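Home | List archive | Search | Subscribe | Help

Subject: Re: Finger pads slipping on thin cotton

Valbona Yordanov wrote:

> I've got the second pair of grippers printed from the Derkusness
> files and the fingers close evenly now, but anything thin slides
> out as soon as I pull. Tea towels are fine. T-shirts are hopeless.
> Did you change the finger shape or just the spring? And are you
> still working on a table, or have you moved to something softer?
> I have 6 finger blanks left and don't want to waste them.
>
> Valbona

Don't cut the blanks yet. I kept the finger shape from the Derkusness files, including the long oval hole, and only changed two things.

First, the spring. The one in the parts list is too weak once the trigger linkage has bedded in. I went up one size and shortened the pull by 3 mm. It is harder on the hand after an hour or so but it holds a single layer of jersey.

Second, the inside face of the tips. I rubbed them flat with 400 grit wet and dry on a sheet of glass. Mine had a slight belly from the print bed and were only touching in the middle. Hold them closed against a lamp and you will see whether yours do the same. If there is light at the corners, that is your slipping.

As for the surface, I gave up on the table. On a hard top the fingers skate over the cloth and you end up chasing it. A quilted cover has enough give that you can press the tips down slightly and close on a fold. I have been using the bed, with a brown T-shirt as the test piece.

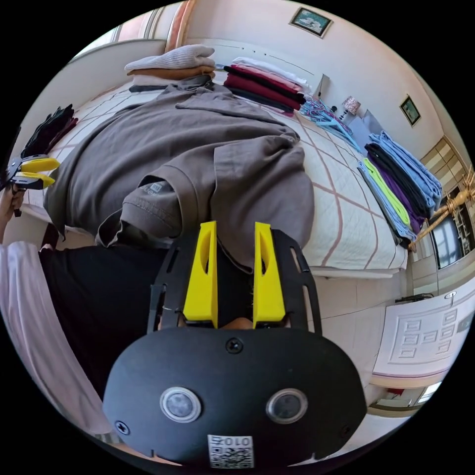
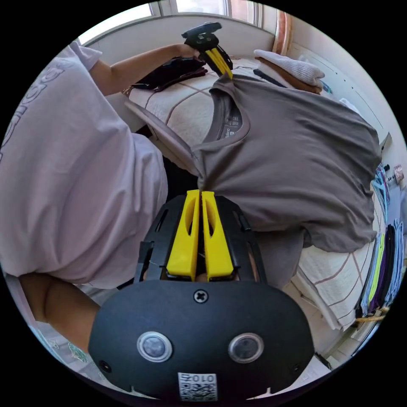 Two-handed T-shirt work on the bed. In the second picture both grippers have hold of the shirt.

The order I use is one gripper at the neckline, the other on a fold lower down, then pull apart until the cloth is taut and lay it back down. Going for the hem first gave me worse results, as the collar then twists under and you have to let go to find it.

I also moved to the Sarix firmware for the logging. The Mabuza one dropped samples whenever both units were running, and I lost most of an evening to it before I looked at the timestamps. With Sarix the longest run so far is 3,485 samples with no gaps. You need to set the unit number by hand before the first start or both will write to the same folder.

Things I haven't sorted:

- the trigger on one of the pair sticks when it is held pointing down
- thick seams still push the tips out of line
- I have no good way of measuring grip force. Kitchen scales and a bit of string is as far as I have got.

If anyone at the Vornport workshop has a small load cell to lend I would be glad of it for a couple of weeks in March. I can collect.

Valbona, if the tips are flat and it still slips, send me the spring length and I'll compare it with mine - I have spares of both sizes.

Back to top | Contact the list owner | Copyright of messages remains with their authors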